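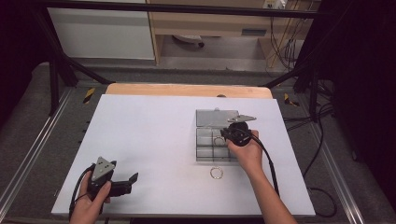

Heriberto Rengifo and Leidy Ospina
Chapter 7. Comparing Grippers on Small Objects

In Chapter 6 we measured grippers with large and friendly objects: blocks, bottles, a foam ball. The numbers were good, and a reader could finish that chapter with the belief that one gripper is much like another. In this chapter we change the objects, and the belief will not survive. A ring is thin, it is light, and when it lies flat on a hard surface there is very little of it to hold.

The ring task is simple to say. One gold ring lies on a white board, next to a clear box with small compartments and an open hinged lid. The ring must be picked up and placed inside a compartment. The person doing the work holds one gripper in each hand, so the fingers that touch the ring are black gripper fingers and not human ones. We use hand-held grippers in this part of the book for one reason only - we want to compare the grippers before we add the errors of an arm. In Chapter 8 the same task returns with two arms, and the reader can then see how much of the difficulty belongs to the arm.

7.1 What we want to know

A comparison must begin with a question that can have an answer. "Which gripper is better?" is not such a question. Here are the ones we will use:

How often does the gripper take the ring at the first try?
When it fails, does the ring stay where it was, or does it slide?
Does the ring turn between the fingers before it is released?
How long does one complete placement take?

The second question was suggested by our colleague Hortensia Carhuamaca, after she had watched many trials in which the ring was pushed a little farther at each try. We had written down only "failure" for all of them. But a failure that leaves the ring in place costs one more try, and a failure that sends it against the wall of the box can cost the whole trial. The two should not go in the same column.

7.2 The grippers and the trials

Two pairs of fingers are compared. The first pair, from Dostard, has a narrow tip. The second pair, from Witbridge, has a wider tip with a soft covering. Both are mounted on the same body, so that the weight in the hand and the path of the cable do not change from one to the other. This is more important than it seems. In an earlier test we changed the body also, and later we could not say which part had made the difference.

We made 906 trials in total. Of these, 303 were made with the Dostard tips, and the rest with the Witbridge tips. The groups are not equal, and the reader should keep this in mind when we come to the rates in Section 7.4. It is allowed to compare rates from groups of different size, but the uncertainty is larger for the smaller group and it has to be reported for each one separately.

The order of the trials was mixed. If all the trials with one tip are made in the morning and all the others in the afternoon, then we compare also a fresh operator with a tired one.

7.3 Where the camera looks

The camera for this task looks down from the height of the head. It sees the board, the box and both grippers at once, but it does not always see the contact. When a hand passes over the box, the tray below can be hidden - exactly at the moment we would like to judge. Clear plastic brings another problem, because its thin walls are hard to find for a program that looks for edges. Before you read on, write down which of the four questions in Section 7.1 you think can be answered from this camera alone. We will need your list in Exercise 2.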